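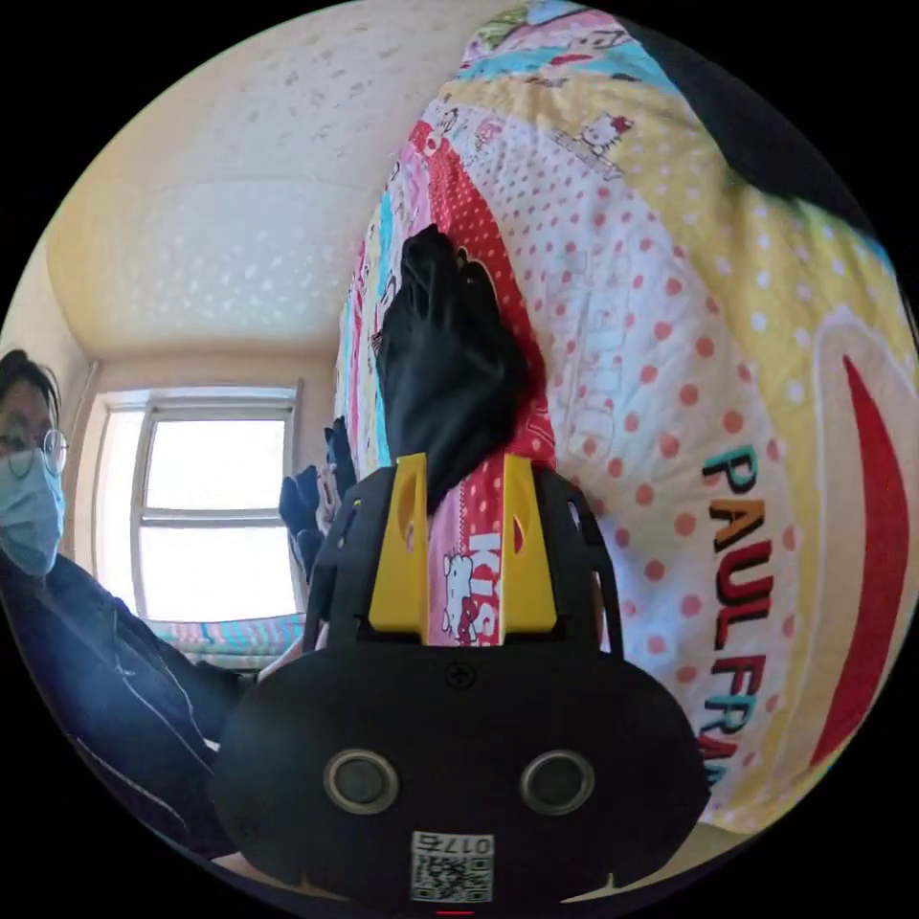 The bright quilt, colors and all

Washing bright quilts with dark clothes in the house – what's your routine?

dye_pot_annie
Hi all! I've finally gotten brave about washing quilts at home and I'm having way too much fun with it. For years I spot cleaned everything because an old red one bled all over its white border and I never got over it. Then in May I tried a cold soak in the bathtub with a capful of Rilleo, and the colors stayed exactly where they belonged. I did two more that same week (my back was not pleased, a soaked quilt weighs a ton!).

What I want to know is how the rest of you handle it. Tub or machine? Line or dryer? And does anybody still use vinegar?

bobbin_hill
Machine, every time. Cold, gentle, lowest spin, and two color catchers. I have 11 quilts in use and they all go through a front loader. People baby these things too much. They were made to be slept under!

dye_pot_annie
11! I'm so jealous. Do you prewash your fabric?

bobbin_hill
Reds and navies only. The rest takes its chances.

oatmeal_thread
I'm going to disagree on the machine, at least for anything hand quilted. I lost a whole row of stitching on my Proto block quilt in a front loader on gentle. Tub only for me now. Roll it in towels after, then press down with your knees. It's a workout and I love it.

bobbin_hill
Was it an old thread though? I've had cotton from the bottom of a thrift store box snap just from looking at it.

oatmeal_thread
Could be, it was from a bag of leftovers I got at the Hinojosa fabric swap. I still wouldn't risk it again.

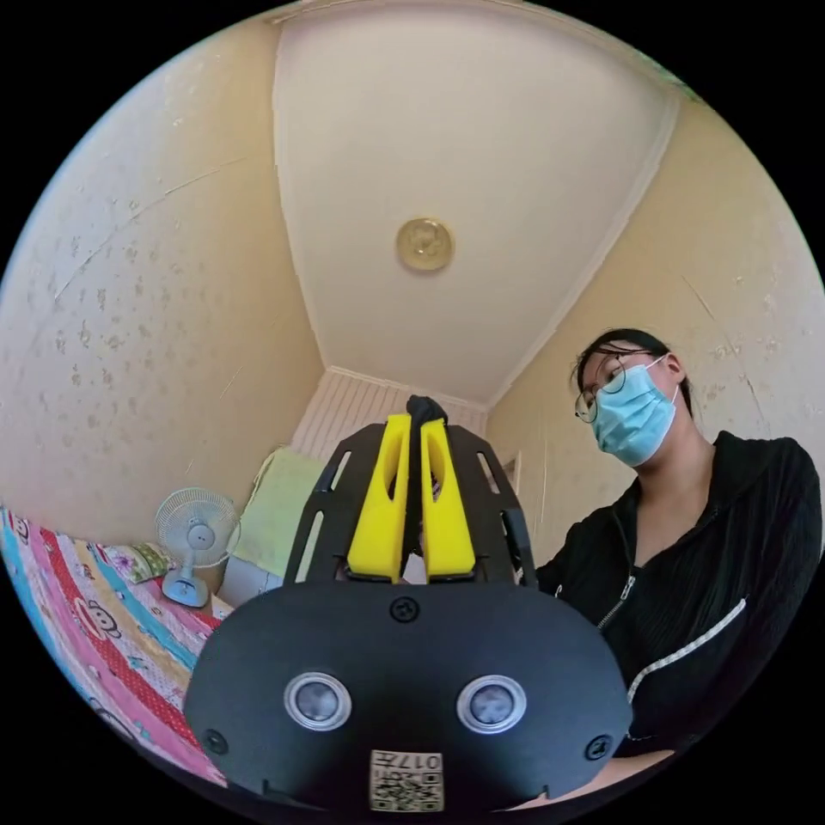 marlow77
Can I wash a black sweatshirt in the same load as a bright quilt?

oatmeal_thread
Keep them apart, at least until the sweatshirt has been washed several times on its own and the rinse water stays clear.

bobbin_hill
Agree with that one. Black fleece will also leave lint on every seam, and you'll be picking at it for days.

dye_pot_annie
Adding that the lint goes both ways! Fresh batting sheds through the fabric and black shows all of it. I turn my black stuff inside out and wash it cold, and it keeps its color so much longer.
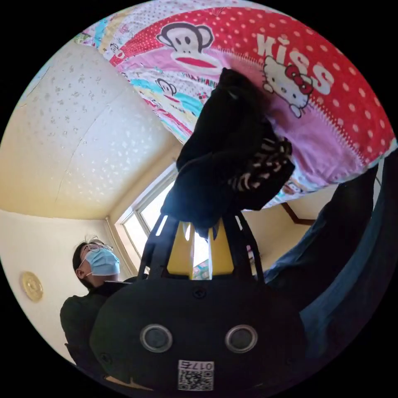

Black fabric and its folds, where lint loves to sit

marlow77
Thanks, that saved me. On the vinegar thing, my aunt swears by it for setting dye.

bobbin_hill
It won't set dye in cotton that's already been made up. Fine for softening towels, if you like the smell.

dye_pot_annie
OK, I'm dropping the vinegar then. What about drying? Mine takes up to 27 hours flat on a sheet, and that's with a fan going.

oatmeal_thread
Flat in the shade, flipped whenever I walk past. If it's breezy, drape it over two lines so the weight is spread out.

bobbin_hill
Dryer on low until it's nearly done, then over the banister overnight. I like the crinkle!

dye_pot_annie
The crinkle is the best part – trying the banister tonight.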